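Pergola posts on an existing paver patio, do I have to pull pavers?

Olga Salgado
Posted Aug 1, 2024

Hi all. We have a paver patio off the back of the house, put in by the last owners, and I want a pergola over the half nearest the kitchen door. Kit is the Hekside with 4 posts, cedar. Instructions just say "anchor to a suitable surface" and thats it. One contractor says he can bolt the brackets straight through the pavers, no digging. Second one wants to pull pavers at every post and pour footings, and that adds $700 to the job. Big difference for me. We get wind here, mostly spring. Who's right? Also planning to hang a grill light and maybe run a vine up one side if that changes anything.

Wagner Pimentel

Second guy. Pavers are just sitting on sand and gravel. Bolt a bracket to one and you've anchored your pergola to a brick. First good gust gets under the rafters and up it comes, brick and all.

What I'd ask for:

Pull only the pavers you need at each post, stack them somewhere safe, you'll want them back.

Dig below your frost line. Call the town, they'll tell you over the phone. Call for utility marking too before anybody puts a shovel in, gas line to a grill is a common one and they don't always run where you think.

Pour in a tube form, stop the concrete low enough that a cut paver can go back over the top. Bracket on a standoff so the post end isn't sitting in water.

Cut pavers back in around the post base, sweep in joint sand, done.

Permit: depends on your town. Mine wanted one for anything over a certain size and also if it's attached to the house. Yours sounds freestanding, still ask. And if you're running wire for the light do the conduit while the pavers are up. I didn't. Pulled the same corner up twice.

Vine is fine but wisteria will wreck a kit pergola in a few years. Go with clematis or a climbing rose.
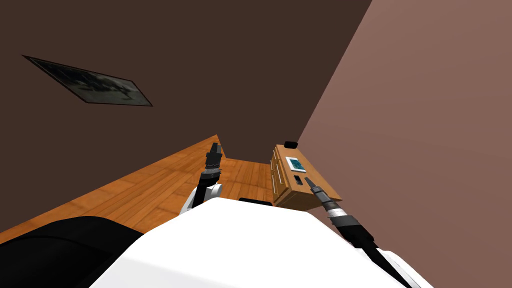 Rosimeire Sampaio

We skipped footings and its been ok? Ours is the smaller Kakeck though, and we have big planters bolted to the post feet, filled with gravel at the bottom then soil. Super heavy. Fence on two sides so not much wind gets in. Wouldnt do it if you're out in the open. Looks nice tho, I have herbs in mine.

One thing, check whether the patio slopes away from the house. Ours does and we had to trim two posts to get the top level. Measure before you cut, I got one wrong and had to shim it, you can see it if you know where to look.

Olga Salgado

Thanks both. We're pretty open on the west side so footings I guess. Going to ask him about the conduit and if he'll come down on price if I pull the pavers myself.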